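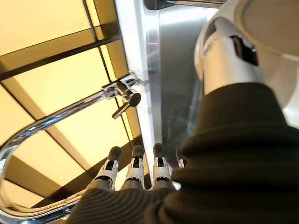 Ticket 622: Low hot water flow, second-floor kitchen
Opened 06/08/2025 by Florêncio Guerreiro
Assigned to: Tsung-han Ng
Status: Closed

Reported problem
Hot side of the kitchen faucet runs at a trickle. Cold side is fine. The bathroom on the same floor has normal hot flow, so I don't think it's the Pranis heater. The heater was serviced in May.

Log

1. TN – Took off the aerator and rinsed it. A little grit, no change in flow.

2. TN – Checked the hot shutoff under the sink. Fully open. Closed it and opened it again, no change.

3. TN – Disconnected the hot supply line at the faucet end and ran it into a bucket. Still weak. Problem is upstream of the faucet, so no need to order the Motura cartridge.

4. FG – Do we have a spare shutoff? The Dornia ones in the stock room are the wrong thread.

5. TN – Found 2 that fit on shelf 3. Water off to the floor, old valve out. The washer had come loose inside and was sitting across the opening. New valve in, supply line reconnected.

6. TN – Flow on hot now matches cold. No drips at either joint after an hour.

7. FG – Checked this morning, still good. Part charged to account 159. Closing.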